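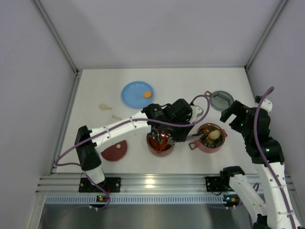 Kitchen bits and a clean white surface.

I get asked a lot how I sort my kitchen drawers, so I'm finally writing it down! It takes me an afternoon (a bit longer if the radio's good) and you don't need to buy anything.

Start with one drawer. Tip the lot out and wipe the inside with warm soapy water, right into the corners — crumbs love corners. Leave it open to dry while you have a cup of tea.

Next, make two piles: things you've used since last July, and things you haven't. My friend Estíbaliz Bravo keeps a third pile for "maybe", but mine just grew and grew, so I gave up on it.

Put the everyday stuff back at the front. Cut-down cereal boxes make lovely dividers, and mine are 7 cm tall so the drawer still shuts.

Anything left over goes in a bag by the front door. I drop mine at the charity shop in Prasdale when I'm next passing.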